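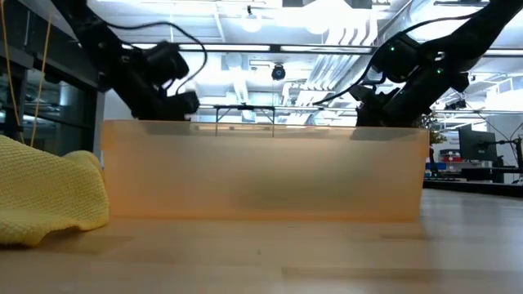
## 3. Storage and drying of household cleaning cloths

### 3.1 Sampling

Households in the Skellik and Mornunar districts were recruited through a mailed survey in March. Each of the 200 participating households supplied two reusable cleaning cloths, giving 400 cloths in total. One cloth was taken from the kitchen and one from any other room. Participants were asked to hand over cloths in current use and to replace them from a pack provided by the study. New cloths and cloths used only for shoes or vehicles were excluded.

Respondents also completed a short form on fiber type, time since last wash, and the place where the cloth was normally kept between uses. Storage was coded as hung, spread flat, bunched on a surface, or enclosed in a container. Cloths draped over a faucet were coded as hung, even where the lower half was folded against the sink. The first coding scheme, used in the Sikska pilot, had no separate category for enclosed storage and placed those cloths with the bunched ones. The pilot results are therefore not pooled with the results given here.

### 3.2 Drying measurements

Drying was measured on a separate set of unused cloths with a fabric weight of 200 g per square meter. Each cloth was washed once without softener, line dried, and weighed. It was then soaked in tap water, wrung by hand crank at a fixed setting, and weighed again. The cloth was placed in one of the four storage positions and reweighed at set intervals until it returned to within the error of the balance.

Room temperature was held constant. Relative humidity was logged but not controlled, and runs in which it exceeded 80 percent were repeated on another day. Air movement in the room was kept low by closing the vents one hour before each run.
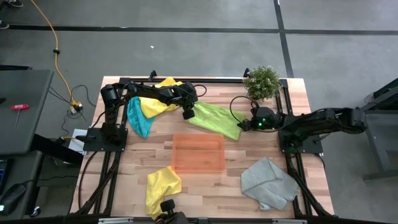

Why does a bunched cloth dry more slowly than one spread flat? Bunching reduces the surface open to the air, and moisture held in the inner folds must move through several layers of fabric before it can evaporate.

This effect is well known for garments, but cleaning cloths differ from garments in two respects. They are wetted many times between washes, and the time allowed for drying is set by the next use. A kitchen cloth used at breakfast and again at noon may never reach its dry weight. The drying curves were for this reason cut at four hours as well as followed to completion, and both values were entered in the model.

Weave was treated as a second factor. A raised weave holds more water per unit area than a plain one, but it also keeps adjoining layers slightly apart when the cloth is folded. The two effects act in opposite directions — which one dominates depends on how tightly the cloth is compressed.

**Figure 2.** Yellow cloth with a waffle-like texture, bunched on a wooden tabletop beside a translucent tub.

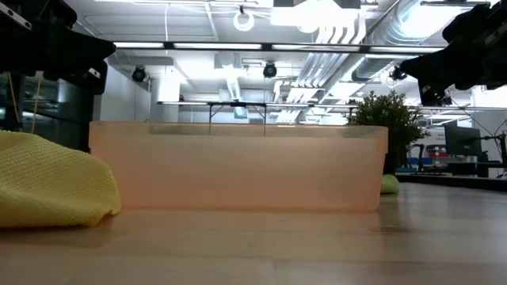
Compression was not measured in the household sample. Respondents were asked only whether the cloth was folded, bunched, or wrung and left, and the last two answers were often given together. Following Alemayehu, we merged them into a single class. Desta Asfaw recoded a subset of the forms without access to the original codes, and disagreements were settled by returning to the written comments.

Enclosed storage raised a further difficulty. Open tubs, lidded boxes, and cabinet bins were all reported under the heading of containers, although the exchange of air differs greatly between them. Lidded and open containers are reported separately in Section 4. Where the form did not state whether a lid was present, the cloth was kept in the fiber analysis and dropped from the storage analysis.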